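Tresitby Drying Rack Notes

Data card and readme

Version of 18 August 2022

What this is

Tresitby is a small collection of pictures and written notes on how dishes are put away in a drying rack after washing up. It covers plates, bowls, mugs and flatware on ordinary kitchen tables and counters. The subject is the arrangement: which slot a plate goes in, which way it faces, how close it sits to the next one, and what is left open for later.

The collection holds 1,207 pictures. Of these, 831 have plates in them. The rest have only cups, bowls or flatware, or a rack with nothing in it. There are 15 kinds of arrangement in the label list and 6 table settings.

It grew out of an older list called Deser, which had text only. Deser entries were short lines such as "three plates, back slots, facing left." People who used it kept asking what the rack looked like, so pictures were added and the lines were rewritten to go with them. The old lines are kept in the folder named deser_old for anyone who still needs them.

Folder layout

pictures/ – all pictures, one folder per table setting
notes/ – one text file per picture, same base name
labels.csv – one row per picture
settings.txt – the table settings and what covers each table
deser_old/ – the text-only list
changes.txt – what changed between versions

What the notes cover

Each note has four lines. The first names the table setting. The second says what the rack is like. The third lists the dishes from back to front, with colors. The fourth gives the free space, by side. A fifth line is used when a dish has a mark, chip or stain that someone could mistake for part of its pattern.

Back to front is the fixed order. Early notes went front to back, and a few went left to right, and it was hard to compare them. When dishes overlap, the rearmost one often shows only as a thin curve of rim, so the person writing the note has to start there or it tends to get missed.

Colors are plain words: blue, green, pink, gray, white, with "light" or "pale" in front if needed. We do not use store color names. The pastel plates are the hardest to label. Pale green and light blue get mixed up more than any other pair, and the gray-white plate has been called gray, white and cream by different people. It is now "gray-white" everywhere.
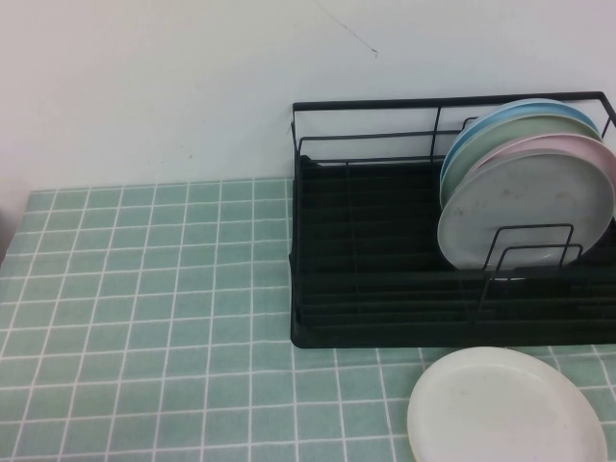 Plates upright in the right side of the black rack, green grid cloth. Back to front: light blue, sage green, pink, gray-white. Left side free. Spots on front plate.

The label for this arrangement is right_group. It is used when all the dishes stand together on the right and the left half of the rack is open. Its opposite is left_group. If there is a gap between dishes wide enough for another plate, use split instead, even when everything is on the same side.

Lean is recorded in its own column. The values are back, front, upright and mixed. A plate that is standing on its edge but tilts slightly backward is "back". Save "upright" for plates with no tilt that you can see.

The spots column is yes or no. It says only that spots or smudges can be seen on a dish. It does not say that the dish is dirty, because glaze specks, water marks and food can look the same in a picture. Please do not use it as a clean or dirty label.

Table settings

The settings differ mainly in what is under the rack. The green cloth has white lines in a grid, so it looks like tile from a little way off. Several people wrote "tile" in the first round of notes, and those have been corrected to "cloth, grid print". If you find one we missed, it should be changed.

Kelell is the name we gave to the plain-wall settings, where there is a wall and nothing hung on it. Tiongson is the name for the settings with a window or shelf behind the table. The names do not mean anything more than that, and you can ignore them if you only care about the dishes. Small marks on a wall are left out of the notes.

Columns in labels.csv

base_name – matches the picture and the note
setting – see settings.txt
group – kelell or tiongson
arrangement – one of the label names
plate_colors – back to front, separated by semicolons
free_side – left, right, middle, none or all
lean – back, front, upright or mixed
spots – yes or no
checked – initials of the second reader, blank if not yet read twice

Known problems

Plate size is not recorded. The front plate in a group hides most of the others, and readers did not agree often enough on which ones were the same size. An attempt at a size column was dropped in July.

The word "rack" covers both the wire part and the tray under it. A few older notes use "tray" for the whole thing. Searching for one word will not find everything.

Bowls nested inside each other are listed as a single item if the inner rims can't be told apart. This makes the bowl entries less useful than the plate entries.

Colors depend on the light in the room. We have not evened them out, and the same plate can look more gray in one setting than in another.

Good uses and poor uses

The collection works for describing or sorting rack arrangements, for practice in naming order and position, and for checking whether a written note fits a picture. It is a poor fit for anything to do with hygiene, breakage or drying time. None of that was recorded.

Making changes

Fix one note at a time and add a line to changes.txt with the base name and what you changed. If you disagree with a color, leave the old value in place and write yours after a slash – a second reader will pick one. New arrangement labels should be raised before they are used, with at least a few pictures that don't fit the current list.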